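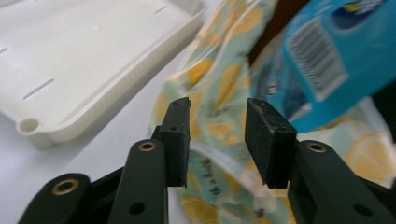
Cendurstead Residents' Board > Shared Facilities > Proposed change to the reusable bag policy at the Cledell market

Posted by: Market Office
March 2018
Stallholders and residents are advised that the market will cease to supply single-use carrier bags at the end of the current lease period. Cloth bags may be borrowed from the Shirazi pavilion against a deposit of 50 cents. The initial stock is 110 bags. Written comments are invited in this thread.

Posted by: Yasaman Abbasi
I support the proposal in principle. I would ask the Office to state who is to launder the returned bags, and how often. Produce leaves soil in the seams, and the notice is silent on this point.

Posted by: Market Office
Returned bags will be laundered weekly under the existing linen contract with Zumemus. Bags with torn handles will be withdrawn.

Posted by: stall_12
I must record an objection. The deposit is too low to secure the return of anything. In January we lent out 50 crates on similar terms and a good many are still outstanding. A dollar would be the minimum I could support.

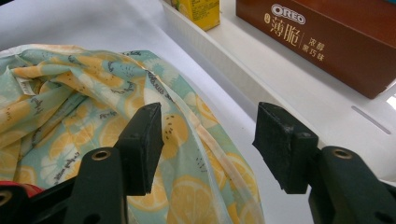 Pouran Mousavi replied that a higher deposit would fall hardest on customers who buy one or two items, and asked that the amount be left as published until the first quarter's returns are known.

Posted by: stall_12
I have no wish to burden small purchasers. The deposit is refundable in full, and I maintain my objection.

Posted by: Yasaman Abbasi
May residents bring their own bags without charge? The notice should say so.

Posted by: Market Office
They may. The wording will be amended.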